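Best way to store dahlia tubers over winter?

bfors_garden
Posts: 500
Tuesday, 7:40 pm

OK so this was my first real dahlia year and I am completely hooked! Eleven plants, all from the spring swap in Vatthorpe, and they bloomed right up until the frost got them. Now it's November and I have a garage full of muddy tubers. Do I wash them or leave the dirt on? I've read both and now I'm more confused than when I started.

Bendik

perrine_r
Posts: 3069

Welcome to the club! I wash mine, every time. Hose them off, let them dry upside down overnight, then pack them in barely damp vermiculite. You can see the eyes so much better on a clean clump, and you catch the rot early.

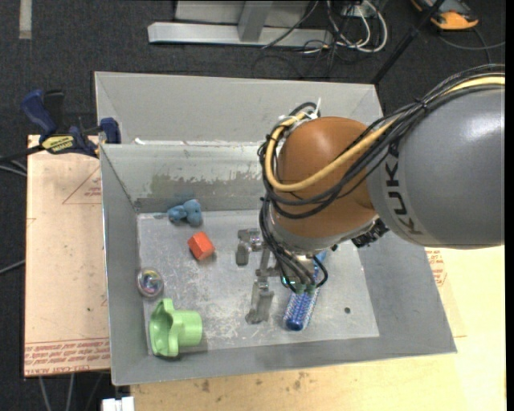

The other thing is temperature. Mine sit at 40 to 45 degrees in the crawl space and I check them once a month. Anything mushy gets cut back to firm flesh and dusted with cinnamon.

claybank_dilani
Posts: 1247

Gotta disagree on the washing. I'm on heavy clay and I leave a thin coat on – mine shrivel like raisins if I take it all off. Lost half my Café au Lait the one year I washed everything.

perrine_r

Could that have been the drying time though? Two or three days in a heated garage is way too long for the skinny ones.

claybank_dilani

Maybe! It was three days, by the furnace. Still not risking it again.

bfors_garden

I love that I now have two opposite answers from people with gorgeous dahlias. Half washed, half muddy it is. Do you divide now or in spring?

claybank_dilani

Spring. The eyes are swelling by then and you can't miss them.

perrine_r

Fall for me, they cut like butter now. Label them before you pick up the knife!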